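5 August 2018

I have slept badly since the first week of July, and I have tried to fix it with shopping.

First came the Roltix, a tower fan that cost 80 dollars and has 3 speeds: off, also off, and helicopter. Then I read up on cooling mattress toppers. The one everybody recommends was 800, or 700 if you gave them your email address, and I gave them my email address and still couldn't go through with it. I now get a message from them every morning, asking how I slept.

My aunt, who grew up without any of this, told me to put a mat on the bed and stop complaining. So I've been reading about mats — a whole evening of it, God help me — and there are people who will fight you over straw versus bamboo. 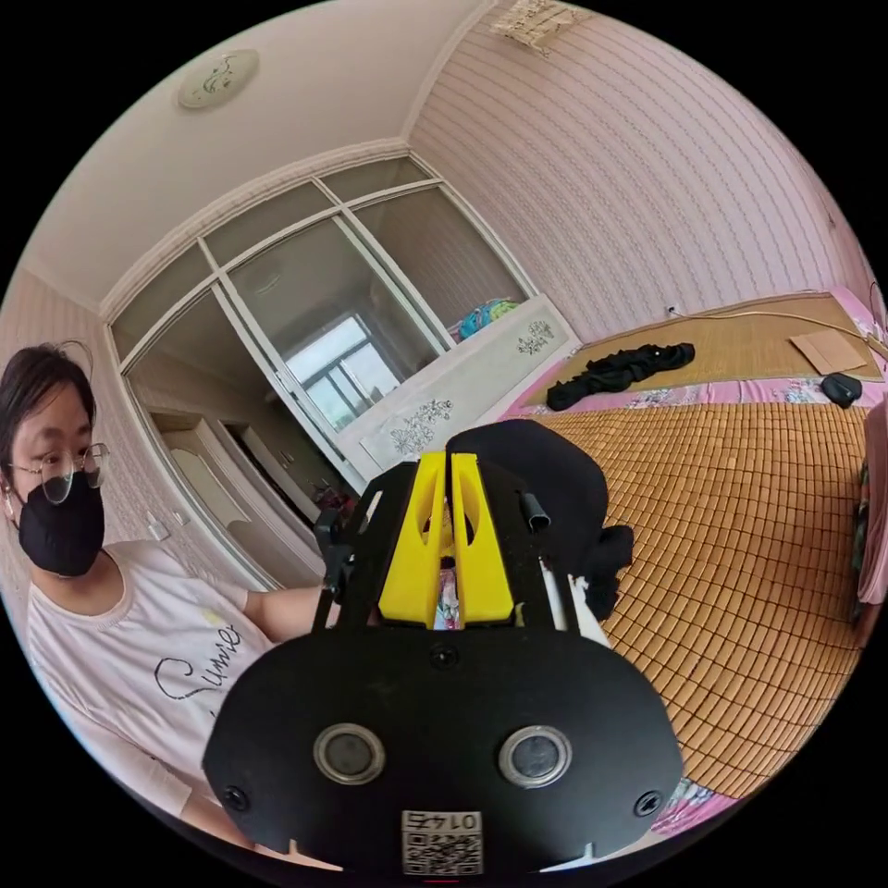 Bamboo is the firm school. It feels like lying down on a very large trivet, and I say that as a convert. The kind I like is made of small rectangular tiles in a tight grid, with a softer straw mat laid along the wall and the floral sheet left to peek out around the edges. The wall side also takes the laundry, in this case a heap of black clothes and a flat piece of cardboard. I own that same heap in navy.

The fan is for sale, if anyone wants a helicopter.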